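Garkard Bedside Air Purifier: three months in a nursing home room

My mother moved into a shared room at Lornstead in June. The building is older, the windows open only a few inches, and there had been a run of colds on her hall. The home allows families to bring a small air purifier if maintenance checks the cord first. I bought the Garkard and have been looking after it since.

It cost a little over what I wanted to pay. The box says it is meant for rooms up to 300 square feet. Hers measures 307, so I treated it as close enough and placed it between the two beds, away from the curtain. Setup took a few minutes. You pull off the back cover, take the plastic off the filter, put the filter back and plug it in. Check for that plastic. The instructions mention it only on the second page.

On low, you can talk over it without trying. On medium it sounds like a bathroom fan down the hall. High is too loud for sleeping, and my mother turned it off at 2 a.m. the one time the night aide left it there. There is a light on the front that dims but does not go out. We put a piece of tape over it.
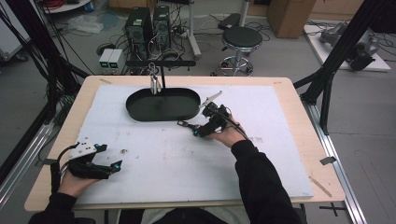

Shiyu Lu wrote to me after my first post on this and said the noise on medium was the reason her father's unit went back to the store after a week. She ended up with a larger one run on low, and that may be the better plan if you have the floor space. We did not.

The filter is rated for 3000 hours. Running day and night, that comes to about four months. The replacement is sold by Gu as well as by Garkard, and the Gu version fits, though the tab is stiffer. The filter light runs on a timer and does not measure dirt. When I looked at ours after nine weeks, the outer screen had a gray layer of lint on it. I vacuumed that off and left the filter alone.

Did it keep anyone from getting sick? I can't say. My mother had one cold over the summer and her roommate had two. The staff still wear masks when there is an outbreak, and the nurse was clear that a purifier does not replace vaccines or hand washing. The room does smell better, mostly in the morning.

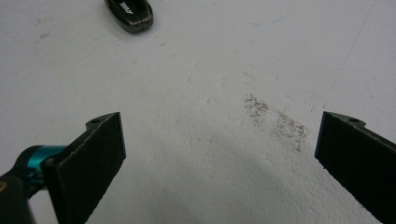

A reader from Bustenbridge asks whether the home there could refuse to let her plug one in. Ask the administrator for the written policy on electrical items before you buy. Ours bans extension cords, and the Garkard cord is short, so measure to the outlet too.

I would buy it again for a single room. For a shared room of this size, look at the next model up.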